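How a Robot Decides to Close Its Hand
Robots and Software, for readers aged 9 to 12
Brudow Learning Pages

A robot hand has no idea what it is holding. It has motors, and the motors turn when they are told to turn. The telling is done by software, a long set of written instructions that runs on a computer. This page explains what the software does between the moment a robot sees an object and the moment the robot lets go of it.

The main program used on this page is called Grornside. It has four parts that work in order: seeing, planning, moving and checking.

Part one: seeing

A camera does not send the computer a bottle or a ball. It sends numbers. Every picture is made of tiny squares called pixels, and each pixel is stored as a set of numbers that say how much red, green and blue light it holds. A bright red pixel has a large number for red and small numbers for the other two.

The software looks for places where the numbers change suddenly. A sudden change often means an edge, where one thing stops and another thing starts. If many edges join up into a closed shape, the software marks that shape as a possible object. This work is called perception.

Many robots carry a camera close to the hand. The camera moves when the hand moves, so the object gets larger in the picture as the hand gets closer. The software uses this change in size to help work out how far there is left to go.

Part two: planning

Once the software knows where the object is, it needs a path. A path is a list of positions for the arm. In Grornside, one short reach is stored as 192 positions, one after another. The arm passes through all of them so quickly that it looks like a single smooth movement.

The planner throws away any path that would hit the table, the wall or the robot itself. From the paths that are left, it picks the shortest one. Sometimes every path is thrown away. The planner then reports "no path found" and the arm stays where it is.

The planner must also choose where to take hold. A bottle shape is narrow at the top and wide lower down. Holding it by the narrow part leaves most of it hanging below the fingers, where it can swing. Holding it lower keeps it steadier but leaves less room between the fingers and the table. The software gives each choice a score and takes the highest one.

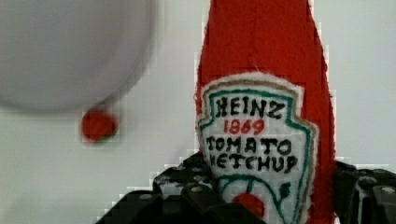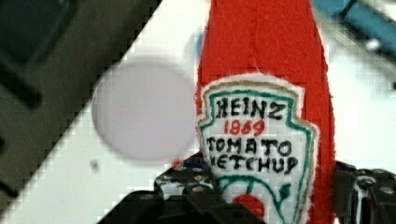 The red felt bottle has a gripper finger on each side of it, low down near the label.

Why doesn't the robot just squeeze as hard as it can?

Squeezing hard would crush soft things and could crack stiff ones. It would also make the motors hot and wear them out. The software sets a limit on the squeeze before the fingers start to close, and the motors stop pushing when they reach that limit.

Part three: moving

Motors do not always go exactly where they are sent. A motor told to turn to 66 degrees might stop a little before or a little after. For this reason each joint has a sensor that measures the real angle and sends it back to the computer.

The software then does a subtraction. It takes the angle it wanted, takes away the angle it got, and calls the answer the error. If the error is 2 degrees, the motor is told to move a bit more. Then the sensor measures again, and the software subtracts again. This is called a control loop, and it repeats many times every second for as long as the arm is switched on.

You use a control loop when you fill a glass with water. Your eyes measure the level, your brain compares it with the level you want, and your hand slows the pour as the two get close. A robot joint slows down for the same reason — a small error gets a small push.

Part four: checking

The fingers close. Did they catch anything? Grornside checks the gap between them. If the gap has shrunk to zero, there is nothing in the hand. If the fingers stopped early and the motors can feel something pushing back, there is probably an object between them.

Soft things such as felt and foam make this check harder. They squash, so the fingers keep moving after they first touch. A program written only for hard blocks may decide that the hand is empty when it is full. Grornside waits until the gap has stayed the same for 5 measurements in a row before it makes up its mind.

A second tool, Soomro, saves a record of everything: the pictures, the joint angles, the finger gap and the time of each one. When a grasp fails, a programmer can play the record back slowly and find the step where the numbers went wrong. Finding and fixing mistakes like this is called debugging.

Try it without a robot

You need a soft toy, a table and a partner. Your partner closes both eyes and uses only one finger and a thumb as a gripper. You are the software. Give short commands: left, right, forward, down, close, stop. Your partner may do only what you say. Write down every command in order, and put a mark next to each one that corrected an earlier command. Those marks are your control loop.

Words used on this page

Pixel: one small square of a picture, stored as numbers.
Perception: working out what is there from camera or sensor data.
Path: a list of positions for the arm to pass through.
Error: the difference between the wanted position and the real one.
Control loop: measure, compare, correct, repeat.

Next page: Skanport, a map program for robots on wheels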